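Hilo: ¿pueden ya las máquinas con el trabajo de una tienda? Os cuento desde el mostrador, que además de vender lanas recogemos paquetes 🧵
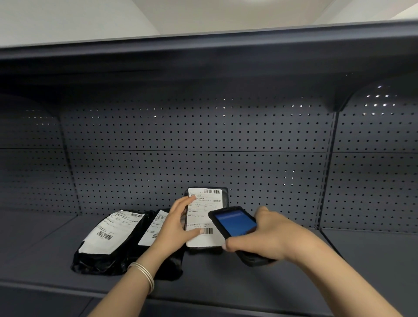

Llevo desde diciembre oyendo que esto lo va a hacer un robot en dos días. Esto, o sea: coger el paquete, buscarle la etiqueta, sujetarlo, pasarle el lector y dejarlo en su balda. Dicho así parece una tontería, ¿no?

Pues el bulto medio es una bolsa negra de plástico, arrugada, brillante y blanda. Y encima las etiquetas suelen traer más de un código de barras, así que hay que saber a cuál apuntar. Una mano aguanta la bolsa contra el fondo, la otra dispara. Yo lo hago sin pensar mientras le hablo a una clienta de agujas circulares.

La semana pasada entraron 326 paquetes (¡326, en una tienda como la mía!). Las cajas rígidas, vale, te las compro, eso lo hace un brazo mecánico hoy mismo. Pero de las bolsas eran unas 205.

Fui a ver la demo de Plindent en Irnley. El brazo iba finísimo con cajas, una detrás de otra, daba gusto. Pedí que probaran con una bolsa de las mías. La cogió al tercer intento, con la etiqueta hacia abajo, y ahí se quedó pensando 😅

Lo de Ullen me convence más: no toca nada, es una cámara fija que lee los códigos cuando pones el paquete delante. 1.611 euros con la instalación. Me ahorraría tener el lector en la mano, y mi muñeca lo agradecería muchísimo.

Y en casa, igual. El aspirador, fenomenal, lleva 6 años conmigo y le tengo cariño. ¿Doblar una sábana bajera? Venga, que me lo enseñen.

Si alguien tiene lo de Ullen en un punto de recogida pequeño, que me cuente qué tal lee el plástico con brillos. Os leo cuando cierre, a las ocho.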